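Budgeting for hand-held grippers: an equipment planner at Padport on what the quote leaves out

Dec 21, 2021

Padport had one line in its June plan for gripping equipment. By the autumn review that line had been split into nine. The firm's equipment planner, who asked to be identified by job title only, went through the revised sheet with us and explained where the money goes.

"The first version was a purchase price multiplied by a number of stations," the planner said. "It had no finger pads, no fasteners and no bench time. Those are the things we get asked for every month."

Two suppliers were compared. Kinotard quoted 1196 pounds for a hand-held two-jaw unit with one set of pads. Tirkuleck quoted 2141 pounds, with spare pads and a replacement linkage in the price. Padport took the Kinotard unit for the small-parts benches and deferred a decision on the rest.

"On purchase price it is an easy choice," the planner said. "Once you add the pads we expect to use in a year, the gap closes a good deal. It does not close completely. I would not want anyone to buy on my figures if they handle heavier goods than we do."

Pads are now budgeted as consumables. The planner regards them as the part most likely to be overlooked, as they are cheap singly and tend to be ordered in a hurry, with carriage charged each time. Linkages and bushes are held under repairs. Operator training is charged to the department that asks for the unit.

The trial tasks were chosen by Agudelo, the consultancy that drew up the test plan. They centre on compartment boxes, where the jaws have to work between thin dividers.

"Clearance decides it," the planner said. "Catalogues give you the jaw opening. They are less helpful on the outside width of the fingers, and you need both before you can say whether a tool will go into a compartment. We now ask for a drawing before we ask for a price."

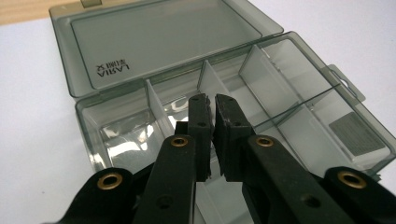
Gripper jaws at a divided storage box, lid folded back.

Clear and tinted plastic boxes are specified in the plan alongside opaque ones. The planner wants any camera-based equipment bought later to be quoted against the same set, glare included.

The remaining stations are to be costed in June. Padport has asked both suppliers to hold their pad prices until then, and Tirkuleck has agreed in writing. Kinotard's answer is still awaited.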